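Holding round bar for cross drilling, hole keeps wandering off center
Asked by Wian Magagula
Workholding and Fixtures
642 views

I have a batch of pins to cross drill and I can't get the holes to come out on center. The pins are 3/4 inch cold rolled, 4 inches long, with a 1/4 inch hole straight through, half an inch from one end. The drawing allows 0.005 off center. My first 6 parts were anywhere from 0.003 to 0.015 out, and not always to the same side.

The setup is a Petedau drill press vise with a vertical V in the fixed jaw and a flat moving jaw. I hold the pin upright to face it and then lay it flat across the jaws on a pair of parallels to drill it. I center punch from a scribed line, then go straight in with a jobber drill. The machine is an older Shezi bench mill, not a drill press, so I do have a table I can move with dials. Spindle runout at the nose is under a thou.

Things I have tried:
New drill, same result.
Slower feed at the start, slightly better.
Tapping the pin down with a soft hammer before each hole.

Would a proper fixture fix this or am I doing something wrong with the vise? I have to make more of these in April and would like to stop scrapping them.

Mieke Meijer
Top contributor, 3513 posts

The vise is probably fine. The punch mark is your problem, along with the drill you start with. A scribed line on a round surface is hard to get right to start with, and a jobber drill will follow whatever dimple it lands in. If there is no dimple it will skate down the side of the bar.

Skip the layout completely. Put the pin in the vise on the parallels and use an edge finder on the fixed jaw. The fixed jaw doesn't move, so once you have that face located, the center of the bar is half the bar diameter away from it. For a 0.200 edge finder, zero your dial when it kicks, raise it clear, then move over 0.100 plus 0.375, which is 0.475 total. Always come up to the number from the same direction so you don't pick up the backlash in the screw. Lock the table on that axis and don't touch it again.

Then start each hole with a short spotting drill. Spot it deep enough that the 1/4 inch drill has a cone to sit in, but keep the spot a little under 1/4 so it disappears when you drill through. A screw machine length drill is better than a jobber for this if you have one.

Measure your bar as well. Cold rolled is usually a bit under nominal, and half of that error goes straight into your hole position.
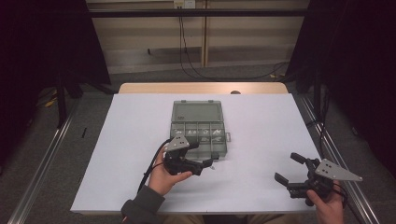 More in Workholding and Fixtures

Dineo Pillay

Agree with the spotting drill. I'd go a step further and use a V-block if you have more than a handful to do. With the V facing up, the bar centers itself over the bottom of the V no matter what it measures, so a few thousandths of variation in the stock changes the height and leaves the side to side position alone. With your jaw method it moves sideways.

Clamp the block to the table, put an indicator along one side and get it parallel to the table travel. Then find center once. The easy way is to put a ground dowel pin in the V, touch off on both sides with the edge finder, and go to the midpoint. That takes care of any error in the block itself too.

For the half inch dimension, fit a stop. I bolted a small piece of flat bar to the end of my block, with a screw through it for adjustment. Face your pins to length first, deburr the end that touches the stop, and blow the chips out of the V between parts. One chip under the bar will tilt it and you will lose everything you gained.

Also check that the drill has somewhere to go when it breaks through. Some blocks have a relief slot at the bottom of the V, but it may be narrower than your drill. I set mine so the hole end sticks out past the block - half an inch plus half the drill is enough - and keep the clamp close to that end.

Geum-ok Ko

just buy a cross drilling jig. Evberg has one with bushings, works ok in a drill press

Wian Magagula

Thanks. I tried the edge finder and a spotting drill today with the same vise and did 3 parts. Worst one is 0.002 off. The bar measures 0.748, so I changed the move to suit. I'll make up a stop like Dineo's before the next batch and borrow a V-block to compare.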